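Workshop Tips: Getting Two Arms to Tidy Up Toy Bricks
Posted by Urszula Sadowski, 5 Jul 2020

Readers of this page know I will spend a whole evening on software to avoid ten minutes of chores. Sorting building bricks into bins is the current chore. What follows is what I'd tell anyone setting up the same job on a two-arm bench, in the order I wish I'd done it.

Plan around the middle. Two arms that each own half the table will behave beautifully until both want the same bin. My planner (Flusetti, which has opinions) lets you mark a shared zone and hand it out like a bathroom key. One arm asks, gets it, does its business, gives it back. Make the zone bigger than you think. Elbows swing wider than grippers do, and a planner that only checks the fingertips will happily cross two forearms.
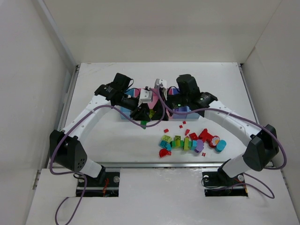 Put a timeout on the key, too. Mine is 8 seconds. Before that, an arm that lost sight of its brick would stand over the bins forever, thinking, while the other one waited with the patience of a coat rack.

Slow down the last bit. Travel as fast as you like up high, then drop to a crawl for the final inch. In Akby the setting is called "approach scale" and it lives two menus below anything sensible. I run it at 10 percent. Closing the fingers is a separate step with its own speed, so don't let anyone talk you into blending the two.

Check the grip before you lift. A wrist camera will do this nicely. Grab one still after the fingers close, compare the color between them with the color you went after, and open up again if they disagree. It's a dull little routine and it has saved me more swearing than anything else on this page.

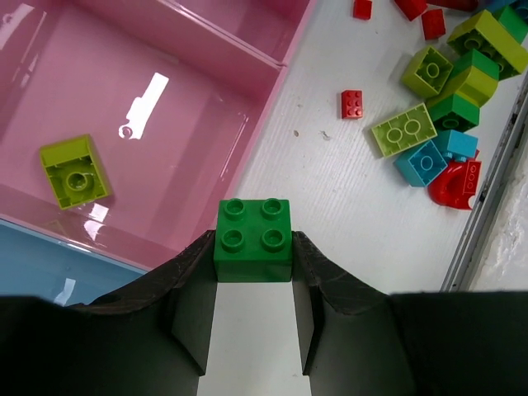

Green brick in the fingers, pink bin to the left.

Glare is a brick, as far as your detector is concerned. Shiny plastic bins throw back a bright patch, and mine got labeled "white, 2x4" with great confidence. Mask out the bin floors, or throw away any blob that's pure white and has no edges worth the name. Moving the lamp also works, but then you have to remember where you moved it.

Upside-down bricks deserve their own class. Studs and hollows look nothing alike from above. I tagged 26 stills by hand with the bricks flipped over, had a sandwich, retrained, and stopped losing them.

Sort out the small stuff last. Tiny pieces score low, so the task list keeps bumping them to the top as "uncertain" and the arm goes pecking about like a hen. Set a minimum size on the first pass and give the leftovers a pass of their own.

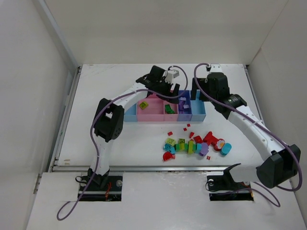 Name your bins by position and keep the color out of it. I had two called "blue" for most of an afternoon. Left end, right end, and whatever's between them, written in the config file in the same order as on the table.

Save the log every run, even the good ones. Vetley keeps the last 2 by default, and the one you want is always the third. Change that number first thing. I'll post my config in September, once I've taken the rude comments out.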